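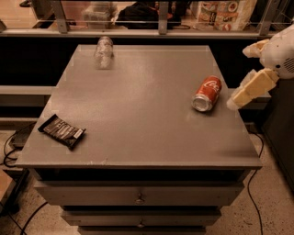 *Bottle, can and chocolate bar on the gray drawer cabinet*

## Clearing the top of a drawer cabinet

A low cabinet collects drinks and snacks fast. The one in our Jenby break room gets cleared every evening, and it takes two minutes.

1. Pick up anything lying on its side first. Bottles and cans roll when you bump a drawer.
2. Check each one for liquid. Empty it in the sink, then put it in the recycling.
3. Stand up any bottle that still has a drink in it, toward the back.

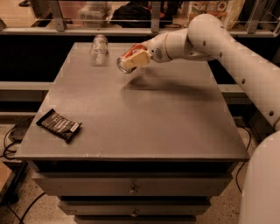
4. Carry glasses to the sink one at a time. Don't put them in a drawer — they tip over when it opens.
5. Move wrapped snacks to the top drawer. Throw out open ones.
6. Wipe from back to front with a damp cloth, then go along the front edge.

Light scuffs won't wipe off, so leave them alone. Scouring pads only dull the surface. Máté Csonka keeps spare cloths in the hall closet.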